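Wanted: people who queue for concerts, and people who have stopped bothering

Posted 12/27/07

Kudance is a small music newsletter with 1264 subscribers, and we want paid diarists for the spring touring season. If you go to live shows in mid-sized halls and can write down what it cost you and what you got, read on.

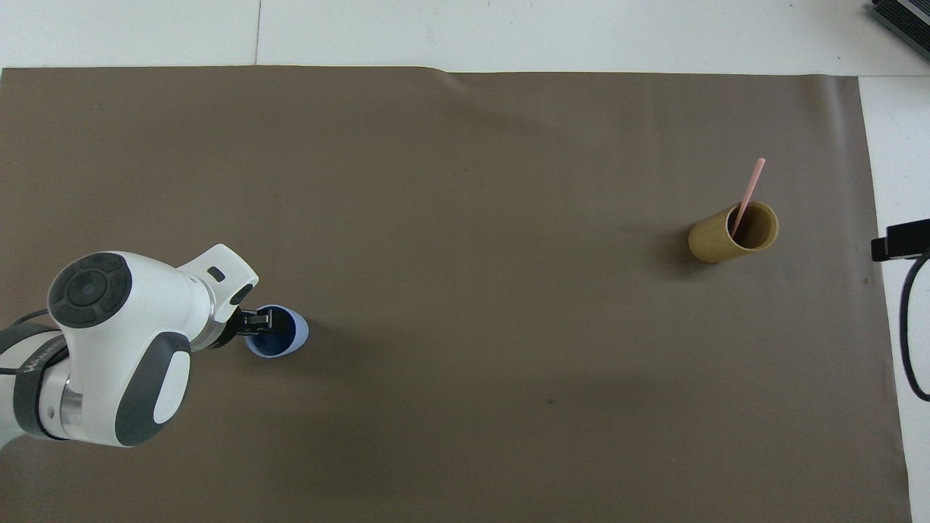
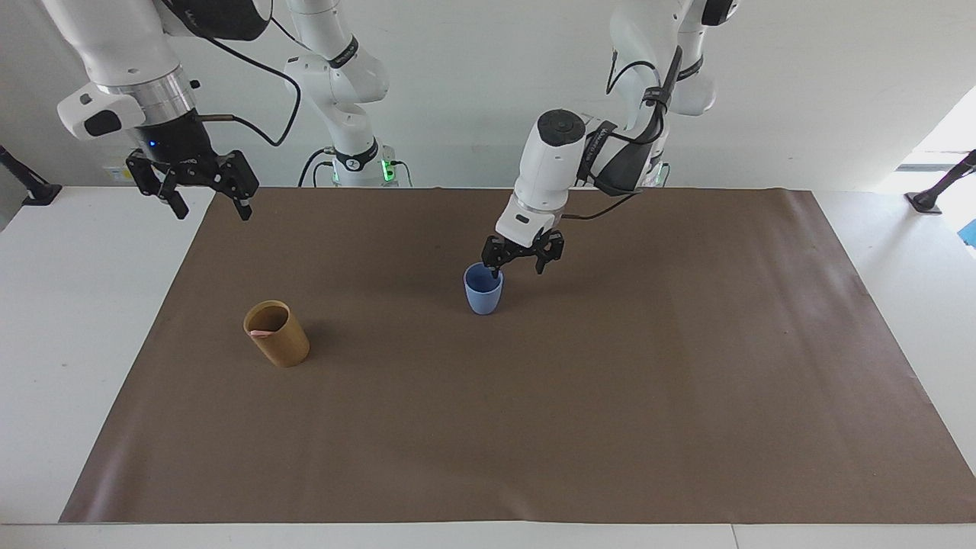

Haris Kiani wrote back to our first call to say that he had seen plenty of these schemes and they all ended with a free T-shirt and a survey about ringtones. He wanted to know who was paying. Fair enough. The subscribers are paying. No promoter, label or ticket agent has put money in, and we would be surprised if one offered after reading the last issue.

We have been told all December that next year's tours will be the biggest yet. Perhaps. We were told the same last December, and then the Lamano dates were moved twice and the Vurkier farewell tour turned out to have a second leg. Press releases say "overwhelming demand" whether the balcony is open or shut. We would like to hear from the balcony.

What you would do

Attend at least four shows between the start of the season and the end of it, chosen by you. Keep the ticket stub and every receipt, including the booking fee, the fee for posting the ticket and the fee for not posting it. Send us 200 words within two days of each show, and one longer piece of up to 2000 words when it is over. Stage times matter to us. So does whether you could hear the singer.

What you would get

£93 per show, paid monthly, which has to cover your ticket. We know it won't always. If you want to see Butt at the arena prices — and some of you will, whatever we say — the difference comes out of your own pocket. We can't get you on a guest list and wouldn't if we could.

Who should apply

Anyone over 18 living in Britain. Experience of reviewing is no help and may count against you. We are short of people outside the big cities, people over 50, and anyone who goes with children. Please don't apply if you work for a venue or run a fan club. We did check last time.

How to apply

Write and tell us about the last show you paid to see: where you stood or sat, what you spent, and whether you would go again at that price. One page is plenty. No CVs, no photographs of you with the drummer. We reply to everybody, though slowly, and places will be offered in the order we make up our minds.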